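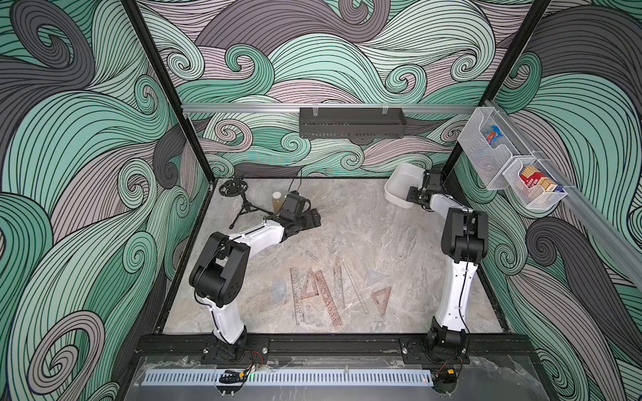 Odds on elections and party leadership contests are quoted in at least three formats, and a household that follows more than one source should convert everything to a single format before writing it down. The conversion takes a minute at the kitchen table with a pencil and a calculator. Keep the current prices on one sheet, posted in one place, and pick the surface with some care. Thin black lines packed into curling bands of mint green, slate gray and mauve make a busy wall, and small figures taped over a pattern like that are hard to pick out, so use a plain white backing card one inch larger than the sheet on each side.

Pick implied probability as the house format. It is a percentage, it can be compared across sources, and it can be added up.

Fractional odds. Divide the right-hand number by the sum of both numbers. A price of 3/1 is 1 divided by 4, or 25 percent. A price of 17/1 is 1 divided by 18, or 5.56 percent. Evens is 50 percent.

American odds, plus sign. Divide 100 by the quoted number plus 100. A price of +300 is 100 divided by 400, again 25 percent.

American odds, minus sign. Drop the sign and divide the number by itself plus 100. A price of -300 is 300 divided by 400, or 75 percent. Misreading the sign is the most common ledger error. Write plus prices in blue and minus prices in red.

Decimal odds. Divide 1 by the price. A price of 4.00 is 25 percent.

Contract prices. Where a contract pays one dollar, the price in cents is the percentage. A contract at 35 cents is 35 percent before fees. Enter the fee on its own line – do not fold it into the price.

Checking the total

Add the percentages for every candidate in the contest. Suppose there are four, priced at evens, 2/1, 3/1 and 17/1. The figures are 50, 33.33, 25 and 5.56, for a total of 113.89 percent. The excess over 100 is the bookmaker's margin. To remove it, divide each figure by the total: the evens candidate falls to 43.9 percent and the 3/1 candidate to 21.95 percent. This assumes the margin is spread in proportion, and it may not be. Long prices often carry more of it than short ones.

If the total comes out under 100, a candidate is probably missing from the list, or one price is older than the others. Check both before doing anything else.

Laying out the ledger

Use a hardbound book with numbered pages. The Arellano quad-ruled book takes pencil and ballpoint without show-through. Rule seven columns: date, contest, candidate, quoted price, percentage, stake, result. Leave the result column blank until the contest is formally declared. A candidate dropping out of the race is a note, entered in the margin with the date, and the stake is settled by the rules printed for that market.

Give each slip a number and write the same number in the ledger. Slip 932 in the box should match entry 932 in the book. Never reuse a number, even for a voided slip.

Storing the slips

Thermal paper darkens with heat and fades in light. Keep it out of the drawer next to the oven and away from windows. Soft plastic sleeves can lift the print as well, so photocopy each slip on plain paper the same day and staple the copy behind the original. A Farnix card-file box holds both upright. File by contest, then by slip number.

Refreshing the sheet

Prices move quickly when a lawmaker declares support for one side or a new candidate enters. Write the hour beside each price. Strike an old price with a single line so that it stays legible, and enter the new one to its right. When a row is full, start a new sheet and move the old one to the back of the ledger.

Set the month's total stake on the first page of each month and stop when the stake column reaches it. Winnings go in the result column and do not raise the limit. At the end of January, total the previous year's stake and result columns and put the page with the tax papers.

Updated 19 December 2019

Related tips
Labeling a household file box
Skimau desk calculator: clearing a stuck percent key
Which receipts fade first
Removing tape from painted walls
Ruling columns without smearing

Contact Clurkamis Home Pages | © Clurkamis | Back to top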